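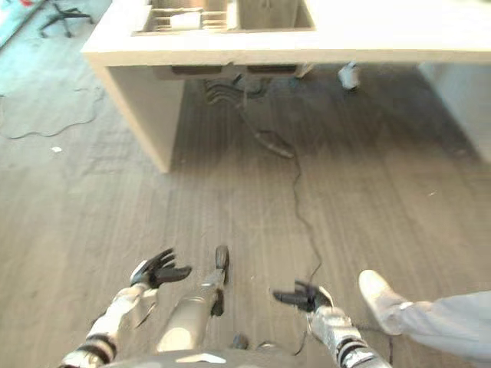
White desk with a slotted compartment in the top.

Call for participants: Welis winter residency for translators, Ludenau

Welis is a small association for literary translation. We invite translators of prose, poetry and children's books to spend four weeks in Ludenau and to work on a text of their own choice. The residency takes place in November, and we have places for five persons.

Ludenau is a quiet town with a river, a weekly market and a library that stays open until eight in the evening. In November it becomes dark early and there is not much to do outside. Our former participants tell us that this was good for their work, but please think about it before you apply. The nearest larger town can be reached by a regional train, and the last one back leaves at 21.40.

What we are looking for

You should have at least one published translation, also in a magazine or online. It can be short. All language pairs are welcome, and this year we would be especially glad to receive applications from people who translate from or into Latvian, Quechua or any of the Baltic and Andean languages. The reason is our partnership with Ccori, a publisher of bilingual picture books, who will visit us in the second week and read from two new titles.

You do not need a contract with a publisher for the text you bring. You must only be sure that the rights are free or that the author agrees.

What we offer

Each participant receives a room of their own, a grant of 635 euros and a travel allowance of up to 248 euros. We pay the travel allowance after you have sent us the tickets – please keep the paper ones. Breakfast is included, other meals are not.

Once a week the group meets for a workshop led by Duván Sánchez, who has translated novels and radio plays for many years. Everybody brings two or three pages with a problem in them, and we discuss them together. The other days are free. At the end of the month there is a public reading in the library, about ten minutes for each person.

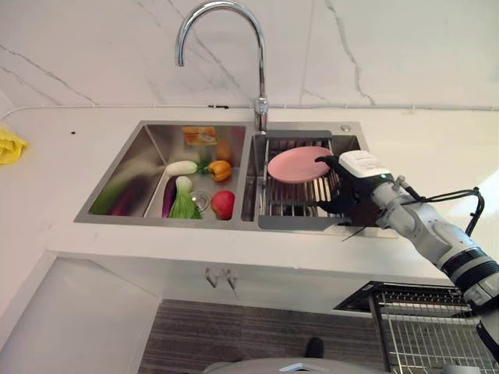

Do I have to speak German to take part?
The workshop is held in English, so good English is enough. For the shops and the post office a few words of German are useful, and the library offers a free conversation hour.

How to apply

Please send us one PDF with the following:

a short letter, one page, in which you tell us what you want to work on and why now
a list of your translations
a sample of the planned translation, not more than 1681 words, together with the original
the name of one person who knows your work

Please do not send whole books by post. Last year some 306 applications reached us, and the jury reads every sample to the end, so we ask you to respect the length. If your language is one that the jury does not read, we will ask an outside reader.

The closing date is the last day of July, at midnight local time. All applicants receive an answer in September, also those whom we cannot invite. If you were not chosen in an earlier year you may apply again, with the same text or a new one.

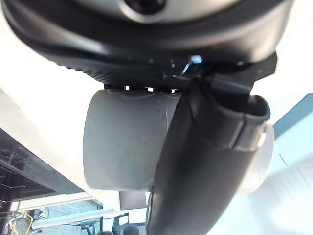
Light grey cylinder with a seam line near the top.

Translators who live in or near Ludenau and do not need a room can take part in the workshop only. For them there are two extra places, without grant. The application is the same, please write "workshop" at the top of your letter.

Questions about the programme are answered by Duván Sánchez. For questions about travel, rooms or visa letters please write to Uldis Avotiņš at the Welis office. He is in the office in the mornings, from nine to twelve, and reads English, German, Latvian and Russian.

The residency is supported by the Ikus fund for small literatures.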